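Cómo sellar la casa contra las hormigas antes de que empiece el calor

Guía rápida. La hacemos en marzo, cuando salen las primeras exploradoras. Si ya tienes fila en la cocina también sirve, solo que tardas más.

Qué necesitas: linterna, lápiz, silicona neutra, pistola, lana de acero fina, agua con jabón, cebo en gel. Nada de spray todavía.

Paso 1. Seguir la fila. De noche mejor, con la luz apagada y linterna. Marca con lápiz por donde entran. Rodapiés, tubos del fregadero, marco de la ventana, enchufes (ahí no metas nada húmedo!!).

Paso 2. Cebo primero, sellado después. Error típico: tapar el agujero el primer día. Salen por otro lado y a empezar de nuevo. Gotitas pequeñas junto a la fila, no encima. Dejar 3 días sin limpiar esa zona. Lejos de niños y mascotas, y lee la etiqueta del producto que compres.

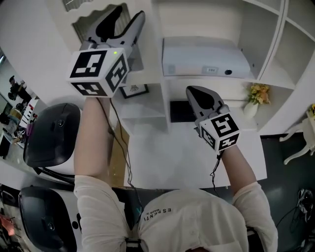 Una pinza en cada mano, sobre la mesa blanca.

Paso 3. Limpiar el rastro. Agua con jabón, bien frotado, 30 cm a cada lado de la marca. Secar. Si queda grasa la silicona no agarra, lo digo por experiencia.

Paso 4. Rellenar. Huecos grandes alrededor de tubos: lana de acero apretada con un destornillador y silicona por encima. Grietas finas: silicona directa, cordón contínuo, alisar con el dedo mojado en jabón. En juntas de puerta, burlete. Espera 30 minutos antes de tocar nada, y el curado completo según el envase.

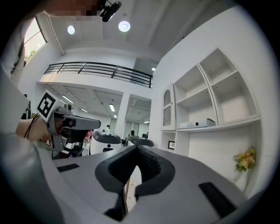
La pinza derecha de cerca, con la mordaza negra en forma de V. A la izquierda, la otra.

Paso 5. Por fuera. Ramas que tocan la pared, cortarlas. Macetas pegadas al muro, separarlas. Mira debajo, muchas veces el nido esta justo ahí.

Paso 6. Revisar a las 4 semanas. Misma linterna, mismas marcas. Si vuelve a haber fila por un sitio nuevo, repite desde el paso 2.

Cuándo llamar a alguien: serrín fino bajo vigas o marcos, hormigas grandes y negras dentro en pleno invierno, alas sueltas en el alféizar. Puede ser carpintera o termita y eso ya no es de silicona. Guarda alguna en un bote para que la identifiquen.

Dudas en los comentarios, contesta Capucine Mallet o yo cuando pueda.

Jeferson Fagundes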